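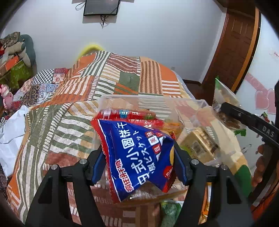

Empleo y convocatorias | Estudios de consumo

Buscamos participantes para un estudio sobre meriendas y hábitos de compra en el hogar

Diciembre - Redacción de Hala Daher

Fovia abre una convocatoria para personas que hagan la compra de su casa y quieran participar en un estudio sobre lo que se come entre horas. Nos interesan las galletas, los aperitivos salados, la fruta, el pan con lo que sea y también los días en que no se merienda nada. El estudio se hace en castellano y dura 5 semanas.

Hay 60 plazas. Una parte se reserva para hogares con menores de edad y otra para personas que viven solas. El resto se asigna por orden de inscripción, siempre que se cumplan los requisitos.

En qué consiste

Cada participante lleva un diario de meriendas. Se rellena una vez al día, por la noche, y pide tres cosas: qué se ha comido fuera de las comidas principales, dónde se compró y quién lo eligió. El diario puede llevarse en papel o en la página del estudio. En papel se entrega un cuaderno y un sobre franqueado para devolverlo al terminar.

Además hay 2 sesiones presenciales en nuestra sede de Warketgate. En la primera se explica el diario y se hace una entrevista corta sobre las compras de la casa. En la segunda, ya al final, se comentan los resultados en grupo y se prueban varios productos, sobre todo galletas pequeñas y aperitivos importados. Los grupos son de mañana (a las 10:30) o de tarde (a las 18:00). El horario se elige al inscribirse y se mantiene en ambas sesiones.

No hace falta cambiar nada de lo que se compra o se come. Si una semana se comen más dulces de lo habitual, se apunta y ya está. Los diarios los lee únicamente el equipo del estudio, que los codifica antes de analizarlos.

Requisitos

- Tener 21 años cumplidos.
- Ser la persona que hace la compra en casa, o una de las que la hacen.
- Vivir en Warketgate o en Rargate, o poder desplazarse a la sede para las sesiones.
- Leer y escribir en castellano con comodidad.
- No trabajar en alimentación, distribución, publicidad ni estudios de mercado. Esto se aplica también a quienes conviven con el participante.

Las personas con alergias o intolerancias pueden inscribirse. Hay que indicarlo en el formulario, con el mayor detalle posible, y en la segunda sesión se sentarán en una mesa aparte con otros productos. Quien prefiera no probar nada puede quedarse solo a la parte de conversación y cobra lo mismo.

Compensación

Se paga en una tarjeta de compra válida en los supermercados de la zona. La mitad se entrega al acabar la primera sesión y la otra mitad al acabar la segunda, con el diario completo. Se admite algún día en blanco. Si faltan más, Trinidad Dagdag llamará para ver si conviene seguir o dejarlo. El transporte desde Rargate se abona aparte, presentando el billete.

Cómo inscribirse

El formulario está en el mostrador de la sede y en la página del estudio. Pide nombre, edad, teléfono, número de personas en casa y dos preguntas sobre dónde se compra normalmente. Después llamamos por teléfono para confirmar los datos - la llamada es breve y suele hacerse por la tarde. A quienes no entren en esta convocatoria se les avisará igualmente y, si lo autorizan, quedarán en lista para la siguiente.

La inscripción se cierra cuando se cubran las plazas. En la edición anterior, dedicada a los desayunos, el turno de tarde se llenó antes que el de mañana.

Datos personales

Los formularios se guardan separados de los diarios y se destruyen al terminar el estudio. En el informe final no aparece ningún nombre. Se puede abandonar en cualquier momento avisando por teléfono o en persona, y se conserva lo ya cobrado.

Contacto

Inscripciones y horarios: Trinidad Dagdag
Alergias y productos de la segunda sesión: Byung-chul Koo
Dirección del estudio: Yi-an Lim

La sede tiene entrada a pie de calle y ascensor. Se puede venir con niños a la primera sesión, avisando antes - a la segunda no.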